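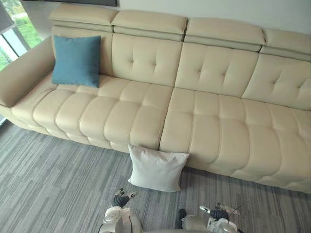

Gobnait Ó Gríofa wrote in to say that a living room is tidy when you can sit down without moving anything first, and that everything past that point is showing off. I've read the message several times and I still can't find much wrong with it.

One Cushion, One Sofa and a Lot of Advice

By Emerson Camargo
July
548 shares | 26 comments

I was sent the Prorner living room plan by a reader who swore by it. The plan says a big sofa wants a single accent cushion, no throws, nothing left over an arm, and a five-minute clear-out every evening. It also says you'll sleep better, which seems like a lot to ask of a cushion.

So this gallery is short. I wanted to look at what the advice does for an ordinary room in Dillstead with a very long leather sofa in it, and I came away half convinced at best.

The sofa up top is cream leather, button-tufted across the back, piped along every seam, with a row of padded headrests. One teal-blue cushion sits at the armrest end. I'll give Prorner this much: the blue does look good against the leather. Whether it looks better alone than it would with a second one down the other end, I doubt anybody could prove.

What the plan skips is that a seat quilted in fat little pillows has a valley between every pair of them. Crumbs go in there. Pens go in there. You can put the cushion at whatever angle you like and the vacuum attachment is still the thing that matters. Same with the tufting — every button is a small dish for dust, and a wipe across the top goes right over it.

I priced a comparable one at Aseck before writing this. It was 2,000 dollars without delivery, and the salesman told me leather "looks after itself." I have owned leather. It does not.

Then there are the clothes. The plan wants them out of the living room altogether, preferably folded in thirds before they leave, and it has a whole page on knitwear that I found hard to take seriously. Folding in thirds works on a thin T-shirt. Dark grey, soft, a fine ribbed or knit look to it and a thick rolled band at the bottom: fabric like this bulges wherever it wants, and I'd let it.
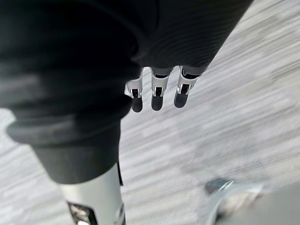
What I'd keep and what I'd ignore

Keep the evening clear-out, though five minutes is optimistic if you have kids. Keep the single cushion if you like the look of it, or if the others only end up on the floor anyway.

Ignore the folding page. Ignore the bit about scent too. The plan recommends an Achari candle by name, twice, and I have my own ideas about why.

And if you're shopping, run your hand down between the seat sections before you ask about colors. That'll tell you more than the brochure.

Comments (26)

marlow_t
We did the one cushion thing for a month. My husband used it as a pillow and then we had no cushions.

Pia
You're too hard on the folding. Thirds works fine on sweaters if you lay the sleeves in first and don't stack them more than four high.

dk
2,000 before delivery?? Ours was used and it's been fine. Soft brush for the buttons, not a cloth.

Show more comments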